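Print this page | E-mail this page

Rindham small business breakfast - notes for my slot (O. Rojanasak)
Monday, 15 mins max, Kulsoom holding the clock

Start without slides. Who here got paid late last month? Hands. Wait for it.

Then own story, short. Galbraith job, 80 days for an invoice that said 30. Rang twice, emailed more. Turned out to be a missing PO number. My fault as much as theirs. Don't dwell.

Point one - terms. Put them on the quote, not just the invoice. By the invoice it's too late to argue. Shih-chieh does this at Zullden, one line in bold above the signature. Ask him to stand up if he's come.

Point two - who pays? Not who ordered. Get the name of the person in accounts before you start work. Small firms forget this. Big firms count on it, sort of (soften that, Fetholm are sponsering the coffee).

Point three - deposits. People are scared to ask. We lost 2 customers when we brought them in and one came back. Over £500 we always ask now. Under that not worth the fuss.

Survey bit, keep it quick. 196 replies from members, Chutima has the full table if anyone wants it. Most chase by email only. Hardly any pick up the phone in the first week. Pause there.

Reminders - send one BEFORE the due date. Friendly. "Just checking you have everything you need." Nothing about interest yet.

Software: someone will ask. Dont recommend one. Say the one you'll open every Friday is fine.

If running over skip factoring altogether, Daranee is covering it in June and knows far more than me.

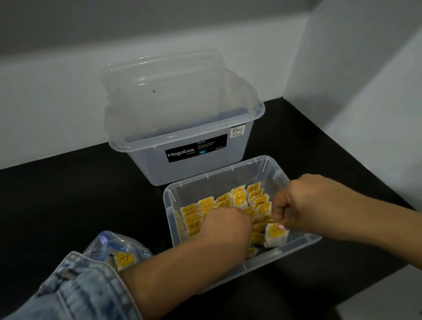

Should I stop work for a customer who hasn't paid?
Depends what your terms say, so check those first, then tell them in writing and give a date before you down tools.

Other likely ones: charging interest (allowed, rarely worth it with a regular), small claims (last resort, keep every email).

Finish - one job for this week. Oldest unpaid invoice, ring them before lunch. Sit down. Kulsoom does thank yous and parking.

Last updated: June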